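阅读时间:4 分钟

七月,晚上,刚洗完澡,头发还滴着水就坐下来写,怕一躺下就什么都不想写了。

今天又是一整天的遥操作。来 Dendberg 之前我以为教机器人是件很有派头的事,至少得对着三块屏幕敲代码吧,结果我每天做的事情,就是两只手握着主手,一遍一遍地把三明治从篮子那边拿到盘子这边。妈妈在电话里问我到底在做什么工作,我说教一只手拿三明治,她沉默了一会儿,问我自己午饭吃了没有。(吃了,吃的也是三明治,我现在看见三明治手指就会不自觉地捏起来。)

这一批任务要交 400 条示范,是给 Berkberg 那边的,他们想做便利店和食堂的取餐。400 条听着吓人,真做起来也就是一条接一条,跟织毛衣差不多,织着织着袖子就出来了。上午状态特别好,手很稳,咖啡也刚好是我喜欢的温度,一条顺下来连自己都想鼓掌。下午就不行了,肩膀发酸,手腕一僵,机械臂那头就跟着哆嗦,它可真是老实,我什么样它就什么样,一点都不替我遮掩。

说起来最难的还是下手的力气。塑料膜包着的东西,看上去有个形状,夹爪一合,里面软软的面包就往两边让,夹重了扁,夹轻了又滑。主手上的力反馈很淡,几乎要靠猜,我只好一直盯着腕部相机的画面看膜上的褶子,褶子一紧我就知道差不多了,该停了。这几天慢慢摸出来一个办法,不去碰面包的部分,专找包装收口拧起来的那一截夹,那里结实,捏住了也不心疼。

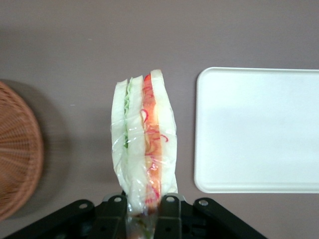
不过夹收口也有它的脾气。重量全在另一头,走得快了就要晃,所以从篮子到盘子这一小段路,我总是走得像端着一碗满满的汤。前几天我还嫌自己慢,想着快一点能多录几条,后来回放的时候看见自己那些赶出来的轨迹,拐弯的地方毛毛糙糙的,中间还有几次莫名其妙的停顿,大概是我在想晚饭。模型可不知道我在想晚饭,它只会认认真真地学会在那个地方停一下。想到这里真有点不好意思,下午就把那 18 条都删了,重新来过。删的时候心疼得不得了,删完了倒挺轻松的,还去楼下买了根冰棍。

还有一件小事想记下来。我发现自己放东西的时候有个习惯,快到盘子上方会先顿一顿,往左边偏一点点,再放下去。从来没有人教过我这样,我回家特意拿了个碗试,果然也是这样!也不知道是从哪里来的,也许是小时候外婆家的桌子右边总堆着东西,放什么都得往左让一让。如果这个习惯留在数据里,以后某个食堂里的机械臂也会在放三明治之前往左偏一下,吃饭的人大概只会觉得它有点犹豫吧。我想了半天要不要改掉,最后还是在记录表的备注栏里老老实实写上了,让做训练的同事去决定。

傍晚换到隔壁工位,试了一会儿拖动示教,就是 Ackermann 那台,直接用手扶着臂走。那个感觉跟遥操作完全不一样,有分量,像牵着一个很听话但有点沉的小孩过马路。我喜欢得很,只是我的手总会挡住镜头,录出来的画面里一半都是我的袖子,所以正式采集还是得回去坐着握主手。要是哪天能把两样的好处合到一起就好了,手上有真正的轻重,画面又干干净净的。我把这个想法写在便签上贴在显示器边上,旁边那张还写着“记得买洗衣液”,已经贴了很久了。

对了,Hemness 的项目说是下个月开始,好像是叠毛巾和收餐具。毛巾我有点怕,软趴趴的,没有一个角是肯乖乖待着的。今天休息的时候拿自己的毛巾闭着眼睛叠了几遍,想弄明白手指到底是先做什么后做什么,叠着叠着反而不会叠了,左手在等右手,右手也在等左手,把自己逗得笑了好一会儿。平时做惯的事情,真要一步一步拆给别人看,才发现自己也是糊里糊涂做过来的。

明天要记得:椅子调低一点,肩膀别耸着;早上先录几条热身的,不算数;每录 4 条就起来走一走,别又像今天一坐就坐到腿麻。护腕也带上,在门口那个抽屉里。

头发干得差不多了,去睡。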